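Re: [otlow-household] Folding small knits - the Clirkance method

To: otlow-household list
Subject: Re: Folding small knits - the Clirkance method

On Tuesday, a list member wrote:

> I finally sat down with the Clirkance booklet over the weekend and I'm a
> convert. You lay every small knit thing flat, smooth it from the middle
> out, fold it in thirds and stand it on its edge in the drawer. Socks,
> washcloths, baby hats, all of it. The booklet says a folded drawer holds
> 87 percent more than a rolled one and that knits last longer because the
> ribbing never gets stretched. I did two drawers in one evening. Has
> anyone else tried it? I'd like to do the linen closet next.

I have tried it, and I'd hold off on the linen closet.

First, the 87 percent. More than what? The booklet never says what was in the rolled drawer, or how deep it was, or who did the rolling. I can make a rolled drawer look terrible too if I do it in a hurry. When somebody gives me a number that exact and no drawer to go with it, I assume it came from the person selling the dividers. Clirkance does sell dividers. Page 13, if you want to look.

Second, the business about ribbing. What stretches a sock is the old habit of turning one cuff over the pair and yanking. I agree that's bad and I quit doing it years ago. But a loose roll doesn't pull on anything. The booklet treats rolling and balling as the same crime, and then folding gets the credit for beating both of them.

Third, the smoothing. This is where I lost patience. A sheet of flannel will stay where you put it. Soft gray knit won't. You press down the middle and the edge curls over on itself. You fix the edge and there's a fat fold down the side. The drawings in the booklet show a neat rectangle at every stage, and I would like to know what they were folding, because it wasn't anything out of my dryer. On a slick white tabletop it's worse, as there's nothing for the fabric to grip. I moved to the ironing board and things improved a little - the booklet doesn't mention the surface at all.

I went back to the list's own page on small knits to see if I was being unfair. It was put together back when we were all arguing over the Vi hangers, and it still holds up better than the booklet does. The opening part is about sorting, which we've been over plenty of times. I'm pasting the next part here for the newer people. 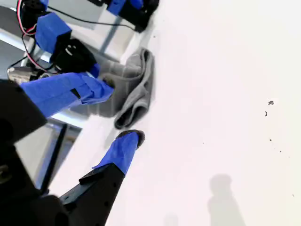
BEFORE YOU FOLD

Pick the piece up by the cuff or a finished edge and give it one shake. If it lands in a heap, pick it up and shake it again. Don't try to iron a heap out with your palm.

Let any rolled edge stay rolled if it wants to. Fold with the roll on the inside.

Fold once, then once more. Thirds are for things with straight sides.

If it won't stand up in the drawer, lay it down. It's a sock.

(end of paste)

You'll notice nothing in there needs a divider. I followed it for a month with one drawer and did the other the Clirkance way, same kind of drawer, same laundry. By December the Clirkance drawer had slumped over to the left and I was digging in it like always. The plain one was no beauty either, but I could find a match in the morning without turning on the big light. That's not a scientific test and I won't put a percentage on it.

What I will give the booklet is the part on washcloths. They're square, they behave, and stood on edge they do look nice. If your two drawers were mostly washcloths I can see why you came away happy. Try it again with ankle socks and report back in a few weeks, after the drawer has been opened and shut by people other than you.

Also, does anyone still have the shallow Jikmont bins? Mine cracked at the corner and the store only carries the deep ones now. I don't want the deep ones. Things go into the bottom of those and you buy them again.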